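Notebook – bedroom furniture finish tests, cont.
10/10/23

Third round of the oil vs. hard wax trials. Andri Hauser in for the morning, rest of the day just me.
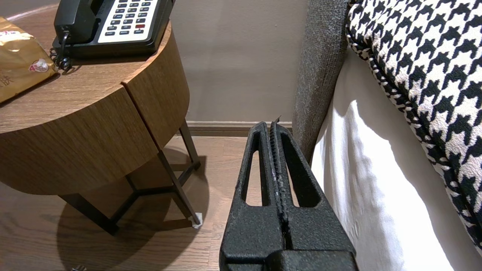 Batch A (the Gilov oil) still tacky at the edges after a full night. Not good. Center of each panel is fine, you can rub it hard with a white rag and nothing comes off. Edges pick up lint. Think I flooded them again – went back over the end grain with what was left on the pad. Next time wipe end grain first, wait, wipe again, then do the faces.

Batch B, Stererance hard wax. Dry to touch by the time I got in. Looks a bit flat next to A. Andri likes the flat look, says customers at Zürcher always ask for "no shine". I'd like one more coat before deciding. Smell gone already, big plus for anything that goes next to a bed.

Ring test:
– cold glass, wet bottom, left over lunch. A: faint ring, gone by 3. B: nothing.
– hot mug, same time. A: fine. B: pale ring, still there at closing. Damn.
– hand cream, small dab. Both darkened. B worse. Need to look at it again tomorow.

So B loses on heat, which matters for night tables more than I wanted to admit. Tried the hair dryer trick on the pale ring, low setting, came up maybe halfway. Won't ask a customer to do that.

Sanding: stopped one set at 150, one at 180, one at 240. The 240 panels took much less oil and came out lighter, color match with the sample board is off. 180 from now on. Andri wants it written on the wall so I wrote it on the wall.

Ancombe called about the order. They want 30 tops for the first delivery, then up to 300 if the hotel says yes. Told them no date until the finish is settled. They were OK with it, mostly. Price for the oil drops at 1,000 dollars an order, we are at 700. Could add the floor oil we need anyway and get there. Ask before ordering, last time we ended up with two cans of the wrong tint.

Also the drying rack in back – second shelf sags and panels slide into each other. Two of the A panels stuck together at the corner, so ignore A4 and A5 in the results. Screwed a batten under it for now.

To do:
– recoat B1 to B3, thin
– redo A edges w/ scuff pad
– rags in the metal bin WITH LID, found one on the bench again
– dig out the June notes, I'm sure we did the mug test on the old wax and it held up beter
– call Ancombe back after the second mug test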